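Ticket 119: Foltik moon globe app, labels drift off the surface
Status: open
Opened: 01/03/2024
Site: Prultwood learning room
App: Foltik Viewer, build 600

Reported problem: crater labels start in the right place, then slide sideways until they hang in the air beside the globe. Foltik support's first reply was to reinstall. Did that. Labels still drift. I didn't expect otherwise, as the same reply was pasted into our January ticket about sound.

Second reply says the tablet is too old. Doubtful. The Zhong tablet is on their own supported list, and the Jolladville branch has the same model with the same globe and reports no drift at all. I asked whether anyone at Foltik had tried it on that tablet. No answer to that part.

Third reply blames our lighting. Blinds down, lamps on: drift. Blinds up, lamps off: drift. Lighting closed as far as I'm concerned, whatever the help page says.

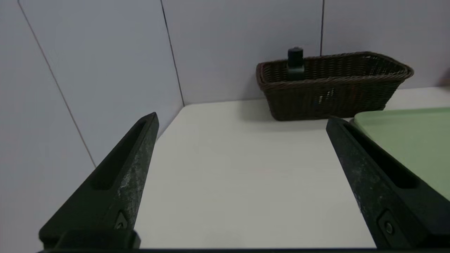
Tracking seems to depend on more than the globe. The help page claims the app follows the printed surface only, but when I covered the background with a patterned cloth the labels held for 11 minutes before moving. Without it they go in under 2. My guess is that the app also looks for detail in whatever the globe is standing on, and a smooth off-white tabletop with no pattern gives it nothing to hold on to. Foltik says this is "not how the product works". They haven't said how it does work.

Tried since:
Calibration run again, twice. No change.
Location access switched off. No change.
Globe turned so the far side faces the tablet. Drift starts sooner.
Older build put back on. Same drift, and the menu text is smaller.

Workaround: leave the cloth down. It isn't a fix and I don't want the ticket closed on the strength of it.

Asked of Foltik: a tracking log we can read, and a plain yes or no on whether the surface under the globe matters. Jolladville has been asked what theirs stands on. Waiting on both.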